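# Presotus Documentary Film Season: Frequently Asked Questions

Last updated April 17, 2018

The answers below apply to the public programme of documentary films held at the Presotus. Questions about private hire and school visits are dealt with on separate pages.

## Programme

**What kind of films are shown?**

The season consists of feature-length documentaries about music, craft, science and working life. Short films are shown before some features and are listed on the same ticket. Fiction films are not part of the season, although dramas based on real events are sometimes included in the members' programme in October.

**How many films are in the season?**

There are nine features. Each is shown twice, once in the evening and once as a matinee. The order of the matinees differs from that of the evenings, and patrons should check the printed calendar before booking.

**Are the films shown in their original language?**

Yes. Films in a language other than English carry English subtitles. Dubbed versions are not used. *Pisa*, the opening feature, is mostly in Italian, with a short section in Finnish that was left without subtitles at the director's request.

**Are the films suitable for children?**

Age guidance is printed beside each title. Children under 12 must be accompanied by an adult at all evening screenings. The matinee of *Selto* is open to families and is shown at a lower sound level.

## Tickets and seating

**How do I book?**

Tickets may be booked online, by telephone or in person at the box office. Telephone booking closes at noon on the day of the screening. Any remaining tickets are sold at the door.

**Is seating reserved?**

Seating is reserved in the main auditorium, which has 267 seats. It is unreserved in the Keskinen Room, where doors open 20 minutes before the film begins.

**What does a season pass include?**

A pass admits one person to one showing of every feature. It does not guarantee a seat unless the holder has reserved in advance, and reservations not collected ten minutes before the start may be released. Passes are not transferable.

**Can I exchange or return a ticket?**

Tickets may be exchanged for another screening in the same season up to 24 hours beforehand. Refunds are given only where a screening is cancelled or the film is replaced by another title.

## On the day

**Will I be admitted if I arrive late?**

Latecomers are admitted during the short film, where there is one – otherwise at the discretion of the front-of-house staff. Numbered seats cannot be held once the feature has started, and an alternative near the door will be offered.

**Are there advertisements or trailers?**

There are no advertisements. Trailers for other films in the season last no more than seven minutes, and the published start time includes them.

**May I bring food and drink?**

Drinks bought in the foyer may be taken into both rooms. Hot food is not permitted in either. Glasses should be returned to the bar after the film.

**What access provision is available?**

Both rooms have step-free access and spaces for wheelchair users. A hearing loop is fitted in the main auditorium only. Captioned screenings are marked "C" in the calendar, and a companion ticket is available free of charge on request.

## Discussions and submissions

**Are there discussions after the films?**

Discussions follow most evening screenings and are included in the ticket price. They are held in the same room as the film. Patrons who do not wish to stay are asked to leave during the closing credits.

**Can I submit a film?**

Submissions for the next season are accepted until the end of October. A film should have been completed within the last two years and should not have been broadcast on British television. Entries are viewed in full, and more than one film may be submitted by the same production company.

**Is animated or computer-made material accepted?**

Yes, provided that the film as a whole is a documentary. Reconstructions and simulated sequences should be listed on the entry form, together with their running times.

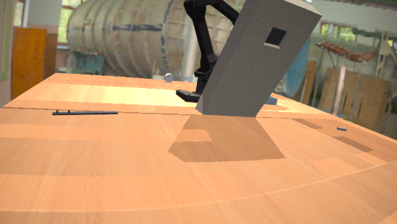

*Computer-rendered view of a black robot arm behind a leaning grey block.*

**When will I receive a decision?**

All entrants are informed in writing, whether or not the film has been selected. Individual comments cannot be provided. Selected entrants are then asked to supply a screening copy, a subtitle file and two stills for use in the printed programme.

**Does the Presotus pay a screening fee?**

A fixed fee is paid for each public screening. It is the same for every feature, and payment is made after the second showing – short films are paid at a separate rate, which is given on the entry form.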